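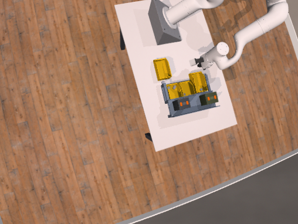

By Rhiannon Mathias | October 3, 2026
3 min read
Print | E-mail

I found Levente Kun on the second floor of Macaraeg Hall with his feet on a chair and a cold bagel on his keyboard, watching a white robot arm hang over a table full of yellow bins. The table doesn't exist, and neither does the arm. The robotics club at Brollent does nearly all of its practice in simulation these days, and Levente has been running the fall project, which the members call Flirier (I asked what it means and got three different answers, so let's move on).

The job sounds like something you'd give a kid on a Saturday morning. There's a blue-gray rack, there are yellow bins, and the bins belong in the rack. "People come by our table at the club fair and say, that's it? You're putting a bin on a shelf?" Levente told me. "And I say sure, sit down, you try it. We had 566 attempts logged by the end of September and I still get nervous when the gripper goes down."

I did sit down and try it. I drove the gripper straight into the tabletop, twice, and he was very nice about it.

What gets everybody, he says, is the angle. A bin sitting square to the rack is one problem and a bin turned a few degrees is another one entirely. "You come in a little crooked and one finger touches before the other one. Then the bin scoots. So now it's someplace else, and your nice plan was for where it used to be." New members want to fix that by going slower. He lets them, for a while.

I asked why the club doesn't just work with the real thing. He laughed pretty hard. "We have one real arm and 14 people who want it" was how he started, and then he corrected himself, because two more had joined that week. In the simulator everyone gets a turn, and whoever knocks the rack over hits reset and goes again. Members sign up in 2-hour blocks, and the late ones fill first. (I remember being that kind of awake at eleven at night. I don't miss it!)

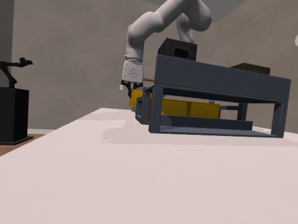 CLUBS & CLASSES

The view from down low, near the rack, is the one Levente likes best. He says it's where you learn whether you really understood the overhead view. "From up top everything looks reachable. Then you get down by the posts and see how much stuff there is to bump into – the gripper has a body, the arm has an elbow, and you've been thinking about two fingertips."

He makes every new member spend their first session just looking, moving the viewpoint and not touching the arm at all. They complain about it. One of them wrote "WHEN DO WE DRIVE" across the whiteboard in letters a foot high, and it's still up there.

The club is getting ready for Nergate, a student contest held later in October, where each team gets 300 seconds per round and the bins start out in positions you haven't seen. I wanted to know if they had a shot. Levente made a face. "We're good when the bins are near the rack. When one starts off by itself at a funny angle, ask me again in two weeks."

He's a junior, studying mechanical engineering, and he came to the club knowing no programming. His first script moved the arm in a circle and then wouldn't stop. "I just sat and watched it go around. I was so proud – I called my mom."

Before I left he offered me another try. I got the gripper over a bin, lined up (I thought), and closed it on nothing but air. He logged it as attempt 567.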